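Clavau Shared Workspace: Frequently Asked Questions for Members

Last reviewed in March. Please read these answers before contacting the membership office.
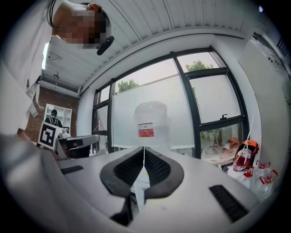 Clavau provides desks, project tables and meeting rooms to members at its Cabrera Street building. The questions below are those most often received from new and returning members. The membership agreement takes precedence wherever it differs from this page.

MEMBERSHIP

What types of membership are available?
Clavau offers 3 types: Day, Part-Time and Resident. Day members may use any open desk on the date of their pass. Part-Time members may use an open desk on the days chosen at registration. Resident members are assigned a desk and may leave equipment on it overnight.

What does Resident membership cost?
The monthly fee is $460. It is charged in advance on the first business day of the month. A refundable deposit of $600 is collected when the agreement is signed and is returned after the desk has been cleared and the access card handed in.

May I change my membership type?
Yes. Requests received before the 20th of the month take effect on the first of the following month. Changes from Resident to Part-Time are subject to the notice period in the agreement.

May two people share one membership?
No. Memberships are issued to individuals and access cards may not be lent. Companies with several employees should ask for the group rate sheet.

ACCESS AND HOURS

When is the building open?
The front desk is staffed from 8:30 a.m. to 6:00 p.m., Monday through Friday. Resident members may enter at any hour with their card. Part-Time members may enter until 9:00 p.m.

What should I do if I lose my access card?
Report the loss to the front desk immediately so that the card can be canceled. A replacement is normally issued the same day. The first replacement is free of charge.

May I bring guests?
Each member may bring guests to a booked meeting room. Guests must sign in at the front desk and remain with the member throughout the visit. Guests may not use open desks unless they hold a Day pass.

MEETING ROOMS

How do I book a room?
All rooms are booked through Vumitz, the online reservation system. Your login is sent by email when your membership begins. Telephone bookings are not accepted.

How far ahead may I book?
Part-Time members may book two weeks ahead and Resident members four weeks ahead. The Mulomine Room, our largest, may be reserved further in advance with written approval from the membership office.

What happens if I do not use my booking?
Bookings canceled at least four hours before the start time are returned to your monthly allowance. Later cancellations count as used. A room left unclaimed for 15 minutes may be released to another member.

MAIL AND STORAGE

May I receive mail at Clavau?
Resident members may use the building address for business mail. Letters are sorted each weekday afternoon. Parcels that require a signature are accepted only while the front desk is staffed.

Is storage available?
Lockers are rented by the month and are assigned in order of request. Food, fuel and other flammable goods may not be stored in them. Property left in a locker after the rental ends is held for 30 days.

LEAVING CLAVAU

How do I end my membership?
Written notice of one full calendar month is required for Resident and Part-Time memberships. Notice may be sent through your Vumitz account or handed in at the front desk.

When will my deposit be returned?
Deposits are returned to the original payment method within 10 business days of the final desk inspection. Any unpaid charges are deducted first, and an itemized statement is provided.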